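Thread on cable flex life, because the spec sheet number keeps getting read as a promise. Most of this comes from rewiring the sliding gate at the Condale depot, which has eaten two control cables since I took it over.

A flex rating is a cycle count at one bend radius, one speed and one temperature. Change any of the three and the count no longer applies. The sheet usually gives the radius as a multiple of outer diameter. Read that line first.

Fixed radius and moving radius are separate numbers. The fixed one is smaller and tends to be printed in bigger type. If the cable moves in service, even a few inches, use the moving one.

Bending and twisting are also separate. A cable built for a drag chain has its conductors laid up to bend in one plane. Put it on something that rotates and the cores start to corkscrew inside the jacket. From outside you see a slow wave along its length.

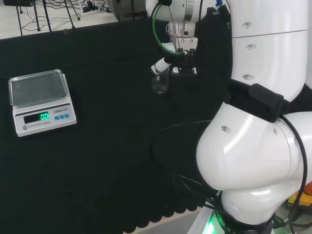

Strain relief goes at both ends, on the straight part, clear of the bend. A zip tie at the start of the curve puts all the movement in one spot, and the conductor breaks there with the jacket still looking fine.

Do not pull ties tight. The jacket should be able to slide a little under them. Matěj Polák uses wide hook-and-loop straps on everything that moves and I have switched over too - slower to fit, easier to redo in December with gloves on.

Intermittent faults: put a meter on continuity, move the cable slowly by hand through its full travel, and watch for a flicker. Do it under a small load if you can. A broken conductor will often touch well enough to pass at rest.

Annag Galbraith asked about shielded types. Braid wears faster than the cores in most constructions. If noise appears months before any signal drops out, suspect the braid.

Log the cycles. The gate at Condale runs 108 a day. Without that figure the rating is no use to you at all.

Next: connectors, and why I stopped reusing crimp pins.

Recent posts
Wovetti glands, two sizes compared
Gate motor noise after a cold night
Nørgaard drag chain: removing a link without the tool
Labeling both ends, again
Reading the Ono terminal chart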